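Eleven weeks with the Brodholm folding kit

31 December 2022

I said in November that I would write up the Brodholm kit once I had put enough washing through it to have an opinion. I now have one, and it's mixed.

For anyone who missed the earlier post, the Brodholm is a two-finger gripper and wrist camera sold as an add-on for small arms, along with a software licence for handling cloth. The arm is not included. If you already own one with a standard flange you can bolt the kit straight on, and if you don't, Brodholm will sell you a Trakcombe arm as a bundle. I had the arm, so I bought the kit on its own for $3000 plus freight. The freight was more than I expected and I'd get a quote before ordering if you live outside a capital city.

Setting up

The box has the gripper, the camera and its bracket, a second camera for a fixed mount, a cable loom, a power brick and a bag of fasteners. The printed guide is 11 pages and covers the mechanical side properly. The software guide is online only and was out of date when I started. The menu it calls Cloth Profiles is now under Tasks, and the calibration steps are in a different order from the screens. It took me an afternoon to sort out, most of it spent on the fixed camera.

The cable loom is too short by a hand's width if your arm is set up the way mine is, with the controller on the floor. I moved the controller up onto a stool. An extension is listed in the Brodholm shop but has been on back order the whole time.

The fingers are a plain wedge shape. They come with rubber tips already glued on, and a spare set. Mine are still the originals and show some wear on the inside faces. The Clavgate gripper I had before used a clip-on tip, which was quicker to change but came off in thick fabric.

What it does

There are three tasks in the base licence: pick, sort and fold. Pick means taking one item at a time from a pile and putting it down somewhere else. Sort is pick with a colour rule added. Fold does rectangles only. Shirts are in a separate licence that I haven't paid for and can't comment on.

Pick is the best of them. I kept a log from the first day and ran 607 picks on mixed items, mainly cotton, with some towelling and a few synthetic cloths. I counted a pick as good if one item came up and stayed up until it was released. With thin cotton it was good nearly every time. With towelling it was noticeably worse, and the usual fault was two items coming up together. Slowing the lift to half speed helped more than any of the grip settings did.

Sort works if the colours are well apart. Pale yellow against white was a coin toss under my lights in the evening and fine in the middle of the day. There's a white balance lock in the camera settings which ought to be switched on by default and isn't. After I locked it the evening results improved, although cream still gets treated as white.

Fold is slow. A tea towel takes long enough that I went and made a cuppa during the first few and came back before it had finished. The result is a decent half fold and a slightly crooked quarter fold. If the cloth starts out crumpled, the software tries to flatten it first by lifting a corner and dragging, and this is where most of the failures come from. It gives up after five attempts and beeps. The beep can't be turned off, only turned down.

The cameras

The wrist camera is the one doing most of the work. It's a small unit with a wide view and it picks up a good deal of motion blur when the arm is travelling. Brodholm's notes say the software ignores frames above a certain speed, and I have no reason to doubt it, but it does mean the arm stops for a look before each grasp. You get used to the stopping. It accounts for a lot of the time.

The fixed camera is optional for pick and required for fold. Where you put it matters a great deal. Too low, and a bit of bunched towelling near the lens takes up most of the view and the software reports no workspace found. The guide suggests a height that suits a bench. For anything else you have to work it out yourself. I ended up clamping mine in several places before settling, and each change meant running the calibration again.

One view from the fixed camera and one from the wrist:

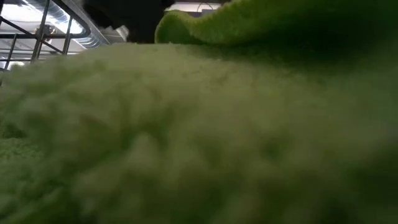
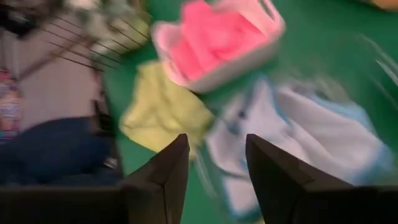
A green background is the one recommended in the guide, and I've stuck with it for everything except the green items, for which I lay down an old grey sheet. Lighting from directly overhead is workable. Side light gave me trouble with shadows in the folds being read as edges.

Support

I wrote to Brodholm support twice. The first time was about the calibration order and I had a useful answer the next day. The second was about a fault where the right finger didn't open fully after a long session. They asked for the log file, then went quiet for a fortnight, then sent a firmware update that fixed it. The update wiped my saved tasks. Export them first.

There's also a reseller, Lambrakis, who will do the setup for you and include a year of phone support. I didn't use them. The price was $128 an hour when I asked, and I was already past the hard part.

Whether I'd buy it again

For pick alone, yes, if I had a steady use for it. For folding at home, no. It's far slower than doing it by hand, and you still have to be in the room. I'm keeping mine because I want to try the shirt licence when it drops in price, and the gripper is solid enough to use for other things.

Comments

Lambrakis did my install in the end and I thought it was worth the money, mostly for the camera mounting. They also supplied a longer loom, so it's worth asking them about that even if you don't want the rest. On the double picks with towelling, try lowering the approach by a few millimetres and turning off the second squeeze under Advanced. Mine still brings up two face washers now and then but it's a lot better than it was.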